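Keeping a Countertop Microwave Clean and Working Right
Workshop and Kitchen Notes
Posted by Thirumalai Krishnan, 3/20/21

Most complaints about a microwave that "doesn't heat like it used to" come down to grease, a blocked vent or a shared outlet. The notes below cover routine care for an ordinary countertop model. Unplug the unit before anything that involves a wet cloth near the controls or the vents. Nothing on this page calls for taking off the outer cover. The high-voltage capacitor inside can hold a charge after the plug is pulled, and work behind the cover belongs to a service technician.

Steam cleaning the cavity

Put one cup of water and two tablespoons of white vinegar in a wide, microwave-safe bowl. Stand a wooden spoon or a wooden skewer in it. Plain water heated in a very smooth container can pass its boiling point without bubbling and then erupt when it is moved, and the wood gives the bubbles a place to form.

Run on high for three to five minutes, until the inside of the window is fogged. Leave the door closed for another five minutes. Take the bowl out with mitts and wipe in this order: ceiling, side walls, back, floor, inside of door. Working from the top down keeps the drips off finished surfaces.

Stains that remain can be treated with a paste of baking soda and water, left on for ten minutes and wiped off with a damp cloth. Do not use steel wool, scouring powder or oven cleaner. The cavity is painted steel, and a scratch that goes through the paint will rust and can arc.

Waveguide cover

The waveguide cover is the small flat panel on one of the inside walls, usually the right one. In many models it is a thin sheet of mica. Wipe it lightly and do not soak it. Grease left on it will char, and a charred spot sparks. If the panel is burned through or crumbling at the corners, stop using the oven until it is replaced. Sheets are sold by size and can be trimmed with scissors. Match the thickness of the old one.

Turntable and roller ring

Let the glass tray cool before washing it. Hot glass in cold water can crack. The roller ring goes in warm soapy water, and the track it runs in should be wiped at the same time. A tray that thumps once per turn generally has a crumb stuck in the track or hair wound around one of the roller axles.
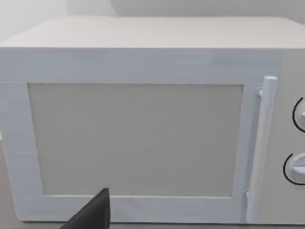 Door seal and hinges

Wipe the door face and the surface it closes against with a cloth dampened in mild dish soap, then with a second cloth and clean water. A crumb trapped here keeps the door from sitting flat. Check the hinges for looseness and the latch hooks for cracks. If the door is bent or does not close squarely, the oven should not be run.

Do not hang towels on the door or lean on it while it is open.

Vents and clearance

Vent locations differ from model to model, so go by the manual. Where no manual is at hand, three inches at the back and sides and 12 inches over the top is a workable allowance. Do not store bread, mail or pot holders on top. Vacuum the vent slots with a soft brush twice a year. I do mine in April and again when the heating comes on.

Shelf mounting

Themba Radebe wrote to ask whether his Stultwood utility shelf would hold a family-size oven. Check the shelf rating first and take the weight of the oven from its label or manual, then add the heaviest dish you are likely to put in it. A rating of 100 pounds for the whole rack does not mean 100 pounds on one shelf. The feet of the oven must all rest on solid board. On a wire shelf, lay down a panel of half-inch plywood cut to the full depth and screw a low cleat along the front.

Power supply

Use a grounded outlet and, where possible, a circuit with nothing else heavy on it. A microwave and a toaster together will trip many 15-amp breakers. Avoid extension cords. Feel the plug after a long run; if it is hot to the touch, the outlet contacts are worn and the receptacle should be replaced.

Heating check

Measure one liter of cool tap water into a glass bowl and record its temperature in Fahrenheit. Heat on high for exactly 62 seconds, stir with a wooden spoon and read it again at once. Multiply the rise by 38.5 to get the approximate output in watts. A rise of 13 degrees comes to 500 watts, low for a unit sold as 900. Repeat the test with fresh water and a cool bowl before deciding anything, and make sure nothing else is drawing on the circuit.

Odors

For burnt popcorn, steam clean first, then leave an open dish of baking soda or dry coffee grounds inside overnight with the door shut. Put a note on the door so the dish comes out before the next use. Fish and curry smells usually go with the first steaming. If a smell persists after two rounds, wash the roller ring again and check under the tray.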